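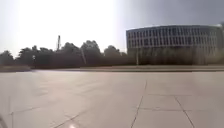 Paved plaza with trees and a large building behind.

How to read a book blurb before you pay

Step 1. Skip the praise. "Unforgettable" fits any of the 573 novels on the Kollidik spring list.

Step 2. Find one concrete event. The blurb for Cevosura has none in 16 lines, and I doubt the book does better.

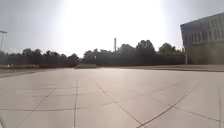
Step 3. Read 5 pages from the middle. Openings get polished for agents, and page 140 usually doesn't.

Step 4. Ignore star ratings, even 2000 of them.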